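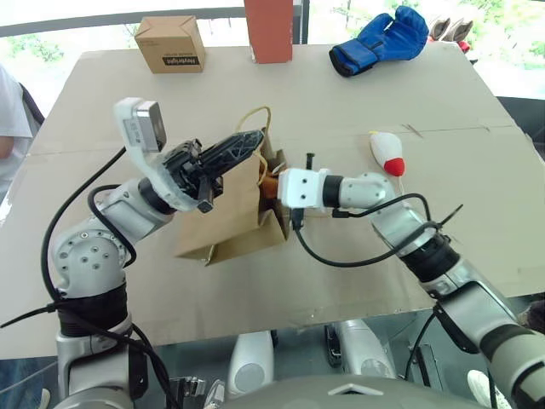 Home | Workshop log | Bat orders | Ball tests | Contact

September, workshop notebook
Entered by Heledd Morgan, finished 4:40 pm

Bat returns from Plirkesbridge, second batch. Sixteen came back, all from the same run of ash, all with the complaint that the barrel goes dead after a few weeks of cage work. Teresa Gallagher signed them in and put tape numbers on the knobs. I went through them before lunch and again after.

Tap test first. Hung each one by the knob on the loop of bootlace and hit it with the small mallet at the usual marks. Numbers 3, 7, 8 and 12 buzz. The rest ring fine to my ear. Fiachra Mulcahy says 5 is going too. I can't hear it, and it went in the doubtful pile because he has been right before.

On the buzzers the grain is lifting on the face, on the flat side of the barrel, where we tell people not to hit. So either they are hitting with the label wrong or we are putting the label in the wrong place. I pulled two unsold ones off the rack to check. On one of them the label is a good quarter turn off where it should be. On the other it is right. Need to look at the rest of the rack before anybody blames the hitters.

Called Plirkesbridge about pitch counts off the machine. Gráinne McGrath keeps their cage book. She has 2763 swings logged on the batch since they took delivery, but she can't split that by bat, and the younger group shares. She also said they switched from leather balls to the dimpled machine balls partway through and didn't write down when. The dimpled ones are harder. I would expect those to chew up ash faster, and it muddies everything. Asked her to set two bats aside, one for each ball, and keep them that way. She will if the kids let her.

Moisture. Meter was reading high on everything this morning, including the kiln offcut we use for reference, so I changed the battery and started over. Second set looks sensible. No difference I would trust between the buzzers and the good ones. Writing it down so nobody repeats it.

Bench compression on the three worst. Number 8 crushed early and unevenly. Number 12 held up better than I thought it would. Number 3 slipped in the cradle and I don't count it. The cradle needs new felt. I have said this before (see the page with the coffee ring).

Lunch. Reijo Leinonen came by with the new batting tees from Bakke. The rubber cup is better, the base still walks across the floor when you hit low. He wants to try a heavier plate. I told him to try it on the turf first, the floor in here is waxed and anything would walk.

Machine work in the afternoon. Set the Prustach to 90 and fired balls at a clamped barrel from the good group, number 10, rotating the bat between rounds. Face grain side first, then edge grain.

Edge grain: 113 balls, no sound change, some seam marks, one small dent near the end.

Face grain: stopped early. The buzz started and by then you could lift a flake with a fingernail. Stopped there so Fiachra can section it.

That is one bat and one speed. I don't want it going out as a result. But it does match what the returns look like, and it points at the label.

The Prustach was throwing a little high and left once it warmed up. Moved the clamp to suit and left the machine alone. Whoever uses it next, the clamp is not on the floor mark.
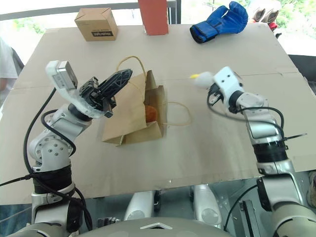
Return shipping on these is getting silly, and Teresa wants a rule for how clubs send gear back to us. Two of the sixteen arrived with fresh knocks on the handle that I am fairly sure happened on the truck, and I had to leave the handles out of the notes for that reason. My view is that bats go in a long box with the knobs taped and nothing else in with them. Small stuff, meaning grips, knob tapers, the odd donut weight, can come in a plain brown paper bag like the crumpled one lying on its side on the cardboard, as long as the club's name is on it and the top is folded over. Batting gloves should come in something that breathes. Wet gloves in plastic was the August problem and I would like it to stay in August. Teresa will type it up and send it to Plirkesbridge first, then the others.

Pallero called about the maple blanks. They can do the same price with the weight range opened by an ounce, or hold the range and go up. I said hold the range. Too many heavy ones last time and we turned them down until the handles felt like broomsticks. They want an answer in writing.

Label jig: took it apart. The stop pin is worn on one side and the blank can roll before the brand comes down. That would do it. Reijo has pin stock the right size and will turn a new one. Until then no branding without someone else checking the grain by eye and initialing the ticket.

To do
- whole rack, check label against grain, mark the bad ones with red tape
- Fiachra to section number 10 and number 8
- felt for the cradle
- write to Pallero
- ask Gráinne which ball the older group is using now
- find out if number 5 is dead or if Fiachra just doesn't like it

Bats on the rack with red tape are not for sale, not even to your cousin.

Contact the workshop | Copyright the authors | Back to top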